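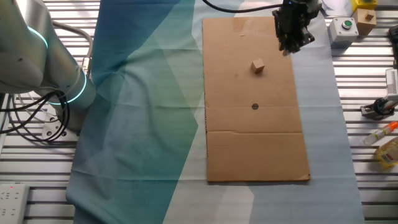
Second day at Flodunwood and I've already spent more than I meant to. The cellar door opens at ten and Precious had us parked out front by quarter to, because she'd heard the small pours go quickly once the tour buses roll in. Lovely room, big windows, a long bar with stools that are slightly too tall for me. I had the flight of 3 and should have stopped there, but then the woman behind the counter mentioned a late-picked white they only sell on site, and well. My favourite was the Lokeo red, which has a label in a bright turquoise, the very same colour as those glowing rings on the robot arm, and tastes like plums and a bit of pepper. I bought two bottles. Precious bought a tea towel and looked smug about it.

Lunch was on the terrace – we shared a cheese board and some very good bread with olive oil from Mahlangu, the farm next door. The wasps were keen on the quince paste, so I ate most of mine standing up. Afterwards we had a wander up to see the room they hire out for weddings. It seats 100, and Palesa wants somewhere for her fiftieth in April, so I took down the details for her (she'll say it's too far, then she'll book it).

We're staying in one of the cottages behind the vines, number four, the one called Zulado. The bed is enormous and the shower takes an age to warm up. There's a little guest book on the windowsill and I read the whole thing last night with my feet up. One couple have come back every year since their honeymoon! Somebody else wrote a full page complaining about the frogs. I liked the frogs.

Tomorrow we've got the vineyard walk at nine if it doesn't rain, then the drive home. Must remember to ask about shipping a half case, and to ring Palesa before she goes and books the bowls club.

Last updated: April

We use cookies to remember your preferences. Accept | Manage settings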